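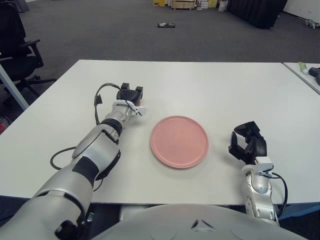
A round pink plate with a raised rim, on a white table.

How Is a Plate Made?

You probably use a plate every day. You might eat toast from it in the morning and noodles from it at night. Plates are so common that it is easy to forget that each one had to be made.

Plates can be made from metal, glass, wood, plastic or even paper. Many of the plates in kitchen cupboards are ceramic. Ceramic means made from clay or similar materials and then baked until hard. This page follows a ceramic plate from the ground to the store.

Before plates

Long ago, many people ate with no plates at all. They shared food from one large pot or used a big leaf. In parts of Europe in the Middle Ages, some people used a thick slice of old bread called a trencher. The meat and sauce went on top, and the bread soaked up the juices. After the meal the trencher could be eaten, given to someone hungry or fed to the dogs.

Later, trenchers were made from wood. Some had a small hollow in one corner to hold salt. Wealthy families used plates made of metal, such as pewter or silver.

Clay bowls and pots are much older than any of these. People were shaping and baking clay thousands of years ago, in many different parts of the world.

Step 1: Digging the clay

Clay is a kind of soil made of very tiny grains. The grains are flat and thin. When clay is wet, water gets between the grains and they slide over each other. That is why you can squash wet clay into a new shape and it stays there.

Sand is different. Its grains are bigger and chunkier. A sand castle falls apart when it dries, but a lump of clay holds together.

The town of Wurach has a clay pit on the edge of the woods. The clay there is gray when it comes out of the ground and turns reddish brown when it is baked. The color comes from iron. Diggers take the clay to the pottery, where it is mixed with water and pushed through a sieve to get rid of stones and roots.

Step 2: Getting the air out

Clay straight from the sieve is too wet and has air bubbles in it. Some of the water is pressed out first. Then the clay is kneaded, a bit like bread dough. Potters call this wedging. In a factory, a machine called a pug mill does the same job.

Bubbles and lumps make clay harder to shape evenly. Wedging takes care of both.

Step 3: Making the shape

There are several ways to shape a plate.

A potter can use a wheel. The clay sits on a spinning disk, and the potter presses down on it with wet hands. The clay spreads out from the middle. At the end, the potter lifts the edge a little to make the rim.

A potter can also roll the clay flat and lay it over a mold. The clay takes the shape of the mold. This is a good way to make a plate at school, because you do not need a wheel.

Factories often use a spinning mold and a metal tool that presses the clay against it. Every plate comes out the same size. At the Kallis factory, a dinner plate is 28 centimeters across before it is fired. It will be smaller when it is finished – you will see why in Step 5.
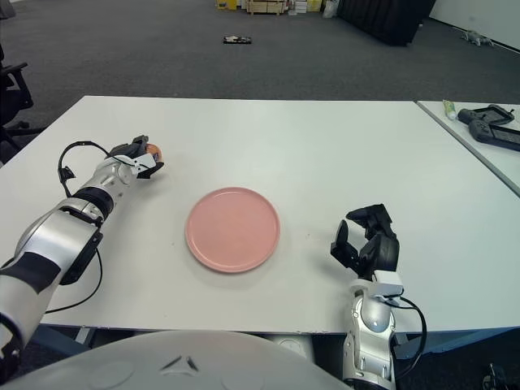 The raised rim goes all the way around the plate.

Why do plates have rims?

Look at the plates in your kitchen. Most of them go up at the edge. The rim keeps sauce, soup and rolling peas from sliding off. It also gives you somewhere to put your fingers when you carry the plate.

Some rims are wide and flat. Others are narrow and curve up gently. If the rim goes up a long way, we usually call the dish a bowl. There is no exact line between the two, and people do not always agree about which is which.

Now turn a plate over. You may find a raised ring underneath, called the foot. The plate stands on this ring. A foot helps the plate sit steady, even if the middle is not perfectly flat.

Step 4: Drying

The new plate is left on a shelf to dry. This has to happen slowly. If the edge dries much faster than the middle, the plate can bend or crack. Some potters lay a sheet of plastic loosely over the plates to slow things down. In November, when the air is damp, plates in the Wurach pottery stay on the shelf for 11 days.

A dry plate that has not been baked is called greenware. It is not green. It breaks very easily, and if you dropped it in a bucket of water it would turn back into mud.

Step 5: Firing

Next the plate goes into a very hot oven called a kiln. Baking clay in a kiln is called firing. A kitchen oven cannot get hot enough for this. The first firing in Wurach reaches 1000 degrees Celsius.

Heat changes the clay for good. The last of the water is driven off and the grains begin to join together. The plate also shrinks. After this it can never go back to being mud.

Step 6: Adding color

After one firing, the plate is hard but full of tiny holes that soak up water. To seal it, the potter covers it with glaze. Glaze is a mixture of water and finely ground minerals. In the kiln, the minerals melt and form a thin layer of glass.

Glaze can be shiny or matte. Matte means not shiny. Different metals give different colors. Cobalt makes blue. Copper often makes green. Some pinks are made with chromium and tin. The colors can look quite dull before firing, so a potter keeps test tiles to show how each glaze will turn out.

Then the plate goes back into the kiln to melt the glaze. It must cool down slowly before anyone opens the door. 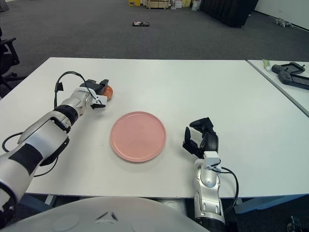 A pink plate and a round, orange-red fruit.

Words to know

Ceramic – made from clay or similar materials and hardened by heat.
Foot – the ring a plate stands on.
Glaze – a thin layer of glass on the outside of a ceramic object.
Greenware – clay that has been shaped but not fired.
Kiln – a very hot oven for firing clay.
Trencher – a slice of bread or a piece of wood used as a plate.
Wedging – kneading clay to make it even and get the air out.

Try it

Make a small plate from air-dry clay. Roll the clay flat, press it gently into a saucer lined with plastic wrap, and trim the edge with a blunt knife. Leave it until it is hard. Air-dry clay is not safe for food or water, so use your plate for buttons or coins.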